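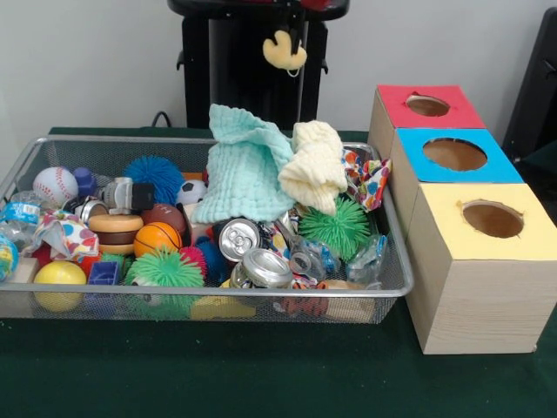 Getting the Smell Out of a Rec League Hockey Bag

Filed under: Garage & Gear / Laundry

By Irfan Kazmi

I play defense for Winddale in the Sunday late league, a position I was given for my ability to stand still. Over a career now entering its second decade I have produced 4 goals, one of them for Heffernan Tire, and a smell that my wife can identify from the driveway. The goals I can't help you with.

Empty the bag the night you play. I know it's almost midnight. I know you had a hard game, or at least watched one from close up. The gear goes up before you go to bed, and if you sit down on the couch first it's over.

Hang it, don't pile it. A cheap wooden drying rack does fine. Shoulder pads at the top, pants by the suspenders, elbow and shin pads opened flat with the liner facing out. Gloves go palm up with the fingers pulled straight. Point a box fan at the lot and shut the door on it. A basement works if you have a dehumidifier; without one you're just moving the smell downstairs.

Wash more than you think you can. Most pads will survive a front loader on gentle, cold water, straps fastened so they don't grab each other. Check the tag first. Use half the detergent you want to and add a cup of white vinegar to the rinse. Never the dryer. Rizal Latuheru, our goalie, put his chest protector in the dryer in April and it now protects a somewhat smaller man.

Skip the fabric softener. It coats the fibers, holds on to the stink and adds lavender, so that you skate out smelling like a funeral home with a drainage problem.

Gloves are their own project. Turn the cuffs back, wipe the palms with a cloth wrung out in warm water and a drop of dish soap, then dry them slowly. Leather palms set on a radiator will come back as potato chips. Baking soda overnight helps, but shake it out well. I once left a white cloud behind at every faceoff and the referee asked if I was all right.

Skates: pull the insoles and the laces, wipe the steel, leave the hard guards off. Guards trap water against the blade, and rust will take an edge off faster than my stopping does. Crumpled newspaper in the toe, changed in the morning.

The bag itself gets forgotten. Vacuum the bottom (tape balls, a sock, the other half of a granola bar), scrub it with a brush and vinegar water, and leave it open in the sun for an afternoon. The neighbors will have questions.

If none of this works, buy new gloves. I did, before the Otmont tournament, and felt ten years younger right up to the first whistle. We lost to Flellotville by a margin I've agreed not to publish, but several of their players said the handshake line was very pleasant.

We use cookies to remember your preferences and see which pages get read. By continuing to browse you accept our cookie policy. Accept | Manage settings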